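Bin picking cell, gripper fault / cable snag
October, 4:40 pm
Ekene Yusuf

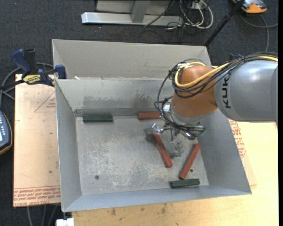 Fault first came up at cycle 1763, protective stop on the wrist axis, no warning before it. Reset, ran 18 more, stopped again. Same pose near enough: wrist rolled right over to get at a block lying hard against the back wall.

Thought it was payload data. Wasnt. Birger re-entered the tool weight, no change.

Then jogged it by hand at low speed with Sigrun watching the wrist. Black cables go tight well before the end of the roll. One of the ties had crept down toward the collar so theres no slack left for the last bit. Connector at the gripper was getting pulled sideways, boot has split. So the dropped blocks this morning (4 of them) might be the same thing, gripper signal cutting out. Not proven.

Safety: on the second reset I had my hand over the rim of the bin with drives still enabled. Pendant was in my other hand but thats no excuse. Reported to Stavros. New rule from now, drives off and key out before anyone reaches in, red blocks, green blocks, dropped screw, whatever.

Done so far:
- tie cut, cables re-dressed with a bigger loop
- wrist roll limited in software, back wall picks skipped for now
- speed at 9 percent untill the new connector is on

Still to do: order connector from Engebretsen, ask for the right angle one. Check the clamps, Åsmund reckons the bin has shifted since we taught the corners. Re-teach if so. Birger to pull the fault log before it overwrites, need the torque trace for both stops.

Leaving it powered down overnight, tag is on the isolator.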